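About Flellusow

Flellusow teaches people to fold, sort and put away their own clothes. We are a small school, and we know how that sounds. Kalliopi Nikolovski started it after paying for a decluttering weekend that left her with a workbook, a scented candle and the same heap on the chair.

We don't believe a tidy drawer will change your life. We have read the books that say so, and we still can't find the part where somebody deals with the fitted sheets. Our course is 12 lessons long. Most of it is practice, and some of it is dull.
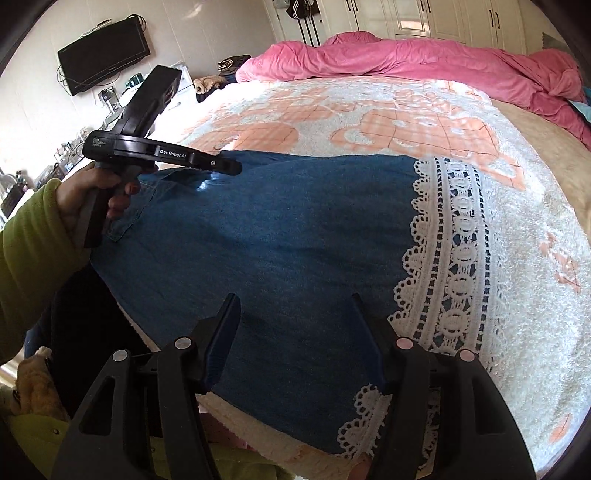

Jeans get a lesson to themselves, mostly to argue with the advice that everything should be rolled. Rolling may save room in a suitcase. On a shelf we think it makes a lumpy row that leans over by January. We start on the bed, where there is space to lay denim flat and look at it properly. Creases like the soft ones in this blue piece don't need an iron as far as we're concerned. Smooth them with your palm, line up the seams, fold, and move on to the next one.

Shirts and sweaters come after that, then bedding, then the closet itself. Classes meet for 2 hours in the Kovačević Building, upstairs from the shoe repair. Bring your own laundry, clean please.

We don't sell bins, dividers or label makers. Plunex once offered us a discount code for students and we said no, having seen what people already own. We don't hand out certificates either. If you're not convinced, sit in on a lesson before you pay. Kalliopi would have done the same.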